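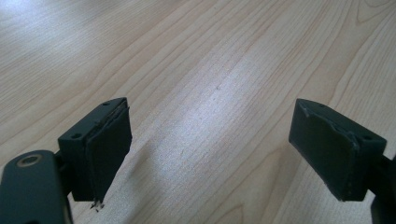

Wrist camera view, jaws open. Shredding at the lower end of the left pad, torn edge on the right.

Blog > Grippers and end effectors > Opinion

Worn pads belong in the comparison

By Mircea Hodoroagă

We use cookies to remember your settings and measure traffic. Accept all | Manage preferences

Most gripper comparisons are made with new fingers. The vendor ships the unit, somebody bolts it on, the pads are clean and square, and the first day of picks goes into a table. The table gets read for years. I have written several of these tables and I no longer think they are worth much in the form we usually give them.

My argument is narrow. A two-finger gripper with soft pads should be compared in at least two states: as delivered, and after a fixed amount of use with no maintenance. The second column should carry more weight than the first when the purchase decision is made. If there is only time for one column, it should be the second.

The occasion for this is a bench comparison I ran in March between three grippers, which I will call by their product names because the differences are not flattering or unflattering enough to hide: the Stelside, the Grirnent and the Barnon. All were mounted on the same arm with the same controller, a Preda unit that has been on our bench long enough that its faults are known. Each gripper did 500 cycles on the same set of parts: a turned aluminum pin, a molded cap, a folded carton and a short length of braided cable. Grip force was set once per part and left alone.

With fresh pads the three were hard to separate. All of them held the pin. All of them held the cap. The carton gave the Barnon some trouble because its closing speed is high at low force and the panel bowed before the controller registered contact. The cable was inconsistent on every unit, as cable is. If I had stopped there, as I have stopped there before, I would have recommended the cheapest one and moved on.

After the run the order was different. The Grirnent, which has a thin pad bonded over its full back surface, looked dull but was intact, and its results had barely moved. The Stelside uses a thick pad, and thick pads are pleasant to work with at first. They take up misalignment and forgive a part that arrives rotated. They also give the edges something to tear. Once an edge lifts, the part catches it on the way in, the next part catches a little more, and the contact area becomes something no one chose.

The fingers in the picture at the top are in that condition. There is ragged material hanging from the bottom of one pad and an uneven, peeling edge on the other, where lighter flecks show through. The blocks themselves look fine. A person walking past would say the gripper was fine.

What matters is that the two pads have not worn alike. Symmetrical wear can be handled in software. The jaws close slightly further, the force threshold is reached slightly later, and an offset takes care of it. Unequal wear moves the contact point. A pin gripped low on one side and high on the other sees a couple, and it rotates as the jaws close. The encoder reports the expected width. The force reading is within limits. The part is at an angle that the placing routine was not written for, and the fault shows up in the fixture, three steps away from the cause. We lost most of a shift to this once, checking the fixture.

The usual objection is that pads are consumables and that comparing worn ones is like comparing printers with empty cartridges. I have heard it from vendors and from colleagues whose judgment I trust on other subjects. It would be a fair objection if pads were replaced on schedule. In the shops I have worked in since 2012, they are replaced when a part is dropped. The interval between the first torn edge and the first dropped part is where the gripper does much of its service life, and that interval is left out of the datasheet.

Even where there is a schedule, the comparison should say how hard the schedule is to follow. On one of these units, changing a pad means removing a finger, scraping off adhesive, waiting for new adhesive to cure and then redoing the finger calibration. On another it is a matter of screws, and the arm can be back at work before the coffee is cold. This difference never appears next to payload and stroke, although it decides how worn the pads will be on an average day more than the pad compound does.

The second objection is repeatability. Wear depends on the parts, the force, the dust, the angle of approach, and a worn pad is therefore a poor test condition. This one I take more seriously. My own runs would not agree exactly with anybody else's, and I would not publish a friction value from them. But the demand for repeatability has been applied oddly. We insist on it for the state we rarely operate in and then treat the state we usually operate in as noise. A stated part, a stated force and a stated number of cycles are enough for a ranking, and a ranking is what a buyer is after.

I would ask for the following from anyone publishing a comparison. Run the new-pad test as usual. Put the gripper through a fixed number of closures on the hardest-edged part in the set, at the force you would use in production. Do not clean, trim or reglue anything. Repeat the test with the same settings, then repeat it with the settings retuned, and report both. The gap between those last two figures says how much of the loss is recoverable by the controller. On the Grirnent it was nearly all recoverable, what little there was. On the Stelside the retuned results for the pin were no better than the untuned ones, which is consistent with the rotation described earlier: more force on a part that is being twisted gives more twist.

Publish a view of the pads as well, from the wrist camera if there is one. A wrist camera is normally justified by part localization, and for that purpose people complain that the fingers take up too much of the view. I have come to think the fingers should take up more of it. With the jaws open wide the camera has both pads at a known place every cycle, at no cost in time. A crude check of the pad outline against a stored reference will find loose strands and a torn edge well ahead of a dropped part. We wrote ours on a Sunday and it has needed one correction, to the exposure.

Exposure deserves a paragraph. The bench lamp puts a wide glare across the tabletop between the fingers, while the pad faces sit in relative shadow. Auto exposure follows the table, and dark pads on dark blocks then turn into a single dull mass. The outline against pale wood survives this, and the surface does not. Anyone wanting to judge polish or glazing on the face needs a light that reaches the inner faces, and a matte bench. For torn edges the ordinary setup is good enough. Camera comparisons have the same habit as gripper comparisons, by the way: they are made on a checkerboard under even light, and the numbers say little about a dark pad next to a reflection.

The controller side is also under-reported. The Preda logs jaw width at contact, and that series drifts slowly as pads compress and then jumps when a piece comes away. The jump is easy to see afterward. I have not found a threshold that catches it live without also flagging every slightly oversized cap, so I use the log only to confirm what the camera check reports. Someone with more patience for statistics may do better. What I would like from a controller vendor is modest: log both the commanded and the measured width, with a timestamp, in a format that opens without their software.

None of this makes thick pads a mistake. For soft parts arriving in poor alignment I would still choose the Stelside, and keep a drawer of spare fingers next to it, already padded. Swapping a whole finger avoids the adhesive problem and costs less than the argument about who should have changed the pad. For pins and anything else with a machined edge I would take the Grirnent and accept that the infeed has to be straighter. The Barnon sits between them and I have no strong view on it until its low-force closing speed is fixed. Its pads tore at the corners but stayed put.

I am aware that one bench, one arm and a short list of parts is a small basis. The runs were also done in a fixed order, with the Stelside last, and the pin had picked up a burr by then that I only noticed while packing up. I will repeat the Stelside run with a fresh pin and post the result under this piece. I expect less tearing and the same order.

Related posts
Jaw width logging on the Preda controller
Finger swap or pad swap: time on the bench
Setting exposure for a wrist camera over a glossy table
Braided cable as a test part
Barnon closing speed at low force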